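How to clean out and re-line a storage bin

Open bins that hold tools, parts or garden supplies collect grit at the bottom, and after a year or so the dirt ends up on everything you put in them. Cleaning one takes 45 minutes of work plus drying time.

You will need:
Washing-up liquid
A stiff nylon brush and an old toothbrush
Two cloths
A plastic scraper
White vinegar
Non-slip drawer liner
Scissors and a tape measure

Step 1. Empty the bin
Take everything out and put it on newspaper. Throw away broken items now. Tip the loose dirt into a dustpan before you add any water, or it will turn to sludge in the corners.

Step 2. Scrape
Hold the plastic scraper nearly flat and push it along the floor and up each side. Old tape and label glue come off more easily if you lay a cloth soaked in warm water over them for ten minutes first. Don't use a metal blade on a painted or coated bin.

Step 3. Wash
Mix a squirt of washing-up liquid into a bucket of warm water. Brush the walls from the rim down, then do the floor. Use the toothbrush where the walls meet. Rinse twice.

If you live in a hard water area, as we do in Plisville, go over the walls with one part vinegar to three parts water, leave it for five minutes and rinse again. Test a small patch first. Vinegar should not be left on bare metal and must never be mixed with bleach.
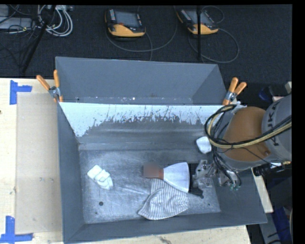
Grey bin with sloping sides and a scuffed floor.

Scuffs on the floor of a bin are only a problem if they catch on a cloth. Rub rough spots with fine wet and dry paper, then wipe away the dust.

Step 4. Dry
Wipe the bin with a clean cloth and stand it upside down on two battens overnight.

Step 5. Fit the liner
Measure the floor, not the rim. Bins with sloping sides are a good deal narrower at the bottom. Cut the liner slightly small so it lies flat, and don't glue it, as you will want to lift it out next time.

Step 6. Refill
Heavy items go in first. Write the contents on a tag and tie it to the handle, if there is one. Shake the liner out every couple of months and do the full wash each October.

Junhao Li
Updated 5/2/24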